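Gripper trouble at Plutavley

I promised you all an update on the tidying robot, and it's a bit of a sorry one. After 2,036 pick-ups without a hitch, the left gripper let go of a bottle halfway to the bin in March, and then did it again 15 minutes later. I hit the stop button both times (my heart was going like mad!) and we shut everything down for the day.

The fault was a worn cable inside the wrist. Every time the arm turned past a certain point the grip signal dropped out – only for a moment, but long enough. Haltmont sent a new one and it took me 7 days to get it fitted properly, mostly my own fault for ordering the wrong screws.

We're now back on the console table job, bottle and paper scraps and all, at 30 per cent speed. Please stay behind the settee while the arms are live.
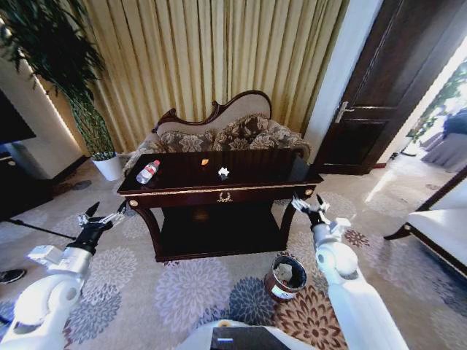
Next month at Prernlow

Doors open at the usual time, and bring a mug if you want tea.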